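Chapter 4
Sorting and Storing: A Place for Every Spoon

Think of the drawer you rummage through at home. How long does it take to find one spoon? Small tools are wonderful things to study, as the way we store them tells us so much about how we cook and eat!

In this chapter you will group utensils by shape, by material and by use, then plan a holder for them. We begin with chopsticks, long and slim and surprisingly awkward to keep tidy. 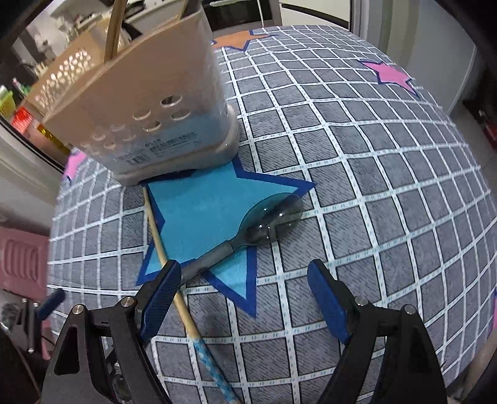
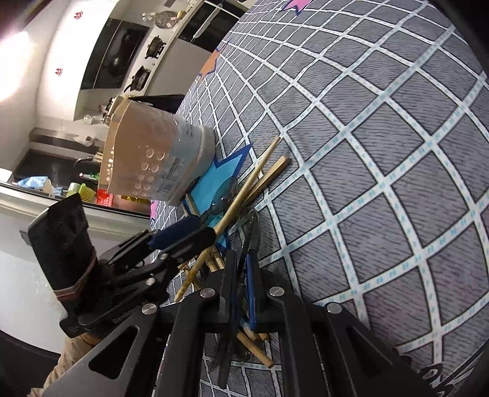 Figure 4.1 Wooden sticks and a holder with small round holes, on a grid-patterned cloth with stars.

Look closely at the holes. What might they do for a freshly washed spoon? Jot down your ideas before reading on, and keep them handy for the Cilska project, where you will design a holder of your own.

Key words: utensil, drainage, upright, material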